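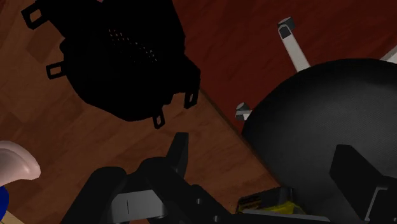

Fig. 1. Simulated view from directly above, wooden floor.

Section 9. Adding a text to the Murín reader

Read section 8 first if you haven't made a login. Otherwise start here.

1. Open Zisel and choose New Text. Pick Philosophy, then the sub-shelf (Ethics, Logic, Social Theory, and so on). If the work fits two shelves pick the one your seminar uses. Can be changed later.

2. Type author and title exactly as on the title page. Translator goes in its own box – not after the title.

3. Paste or load the text. Limit is 452 pages per file. Longer works get split at a chapter break, never in the middle of one.

Note: Kant, Hegel and anyone else with standard marginal numbers – tick Keep Margins BEFORE loading. If you forget, delete the file and load again. There is no other way at the moment.

4. Wait for the paragraph count. Compare it with your printed copy on at least one chapter. The test file (Otakar Kuruc's lectures on duty) should come out at 1,936 paragraphs. If yours gives a different number the footnotes have been read as body text, go back to step 3 and tick Notes Separate.

5. Set the citation style. Welico is the default. Jindlow is for people still on the old seminar sheets.

CAUTION: Changing style after readers have added comments will move the comments. They are not lost but they end up on the wrong paragraf. Export first.

6. Add readers. One address per line, no commas. A group can't hold more than 100.

7. Press Publish. The text shows up on the shelf with a gray marker untill a second editor opens it and presses Confirm.

Notes on comments

Readers can reply to a paragraph or to another comment. Replies to replies are flattened. Long arguments over one sentence get hard to follow, so start a new thread and quote the sentence again.

Greek and German letters: fine in the text, not yet in thread titles. Use plain letters there.

Page numbers in comments refer to the loaded edition, not the reader's own copy. Tell your group this.

Last changed Jul 27, 2001. Replaces the May sheet, throw that one out.

Section 10 covers printing.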